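The Floor Test

Clavby wanted it done by November. One apartment, one robot, one floor full of junk to put away. Sze-wing Chu had 68 runs behind her and a cold cup of tea and no feeling left in her left foot.

Run 69. Go.

The arm came down. Stopped. Thought about it, or did whatever it does.

"Come on," she said. "It's a floor. People tidy floors."

Pui-shan Yau was on the couch with the laptop on her knees, reading out numbers because the Resville people liked numbers. 539 seconds last time, for one sock. The sock went in the fridge.

"It was a clean sock," Pui-shan said.

"Don't."

Rain on the window. Upstairs somebody dragging a chair, back and forth, back and forth. Sze-wing wanted to go home. Her own floor looked worse then this one and no one was paying her to film it.
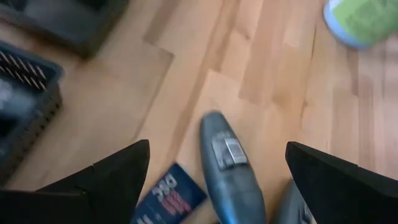
The fingers opened wider. Lower. A little lower. She found she was holding her breath, stupid, after all those runs, like it was a kid on a bike.

"What's it going for?"

"The gray thing."

"Which gray thing?"

Pui-shan squinted at the screen. "It hasn't said."

Her mother used to clean rooms at the Jidancombe hotel. Whole room, bed and all, before the kettle down the hall boiled dry. Never looked at her hands once. Sze-wing had told her about the job and her mother had laughed so hard she had to sit down. A machine? For picking up? Does it know what things are for?

No, Ma. Not yet.

The fingers closed. A click, a scrape. The motor made its small complaining noise and the arm lifted and there was somthing in it, there really was.

"Hold it," Pui-shan whispered. "Hold it hold it—"

It held. It swung left, slow as a bus, and hung over the basket. Waited. Four seconds. Nine.

Then it put the thing back on the floor, very gently, a hand's width from where it started.

Pui-shan typed for a while. "Do I put that as a pass?"

"What did Chow say a pass was?"

"Object moved."

Sze-wing looked at the floor. She bent down, knees cracking, and pushed the thing back to its mark.

"Put it down as moved," she said. "Run 70."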